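Students put robot arms to work at Trirkville open day

Parkeck College robotics club invites schools and families to see its tabletop handling challenge 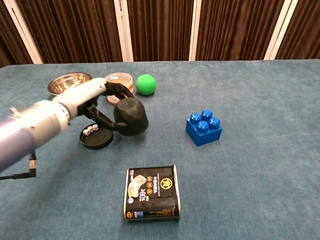
About the event

The robotics club at Parkeck College will open its doors to the public in Trirkville on Sunday, June 4, 2023. Visitors can watch student teams run their robot arms through a set of pick-and-place tasks, talk to the people who programmed them and try a simple task for themselves. Entry is free and there is no need to book, although school groups should tell the club they are coming.

The open day closes the club's second year. Membership is open to any student at the college, and most members had never worked with a robot arm before they joined.

The challenge

Each team is given a table of ordinary objects and a list of jobs. The objects differ in shape, size and surface, and a team does not learn which ones it will get until its turn begins. Recent practice tables have included dice in a round black tray, a steel bowl, a green ball, a large blue toy brick and a can of luncheon meat. A black faceted piece, rounded like a dome, is also in the set and has to be picked up by the gripper and held clear of the cloth.

Teams score points for each object moved to the right place. They lose points for dropping one or for knocking over anything they were not asked to touch. The highest possible score is 292. No team reached it in the practice rounds held in May.

Students write their own control programs and are allowed 2 attempts at each table, with the better one counted. Changes to the program are permitted between attempts, but the objects must stay where they are.

Support for the club

Local engineering firm Holmgren has given the club £2,000 towards parts and travel. Ondent, which supplies teaching equipment to colleges in the area, is putting up a prize of £1,000 for the winning team, to be spent on equipment for next year's project.

"We wanted tasks that look easy to a person and are awkward for a machine," said a spokesperson for the club. "Dice are a good case. They are small and they sit close together, so the fingers have to come in at the right angle. The students have spent a lot of evenings on that."

Visiting

Doors open at 10am and the final starts at 2pm in the main hall. Parking is available behind the building and the hall has step-free access. Hot drinks and sandwiches will be on sale until 3pm.

Children under 12 must be with an adult.

Media enquiries

Reporters and photographers are welcome from 9.30am and should sign in at reception. Interviews with student teams can be arranged in advance through the Parkeck College press office.

ENDS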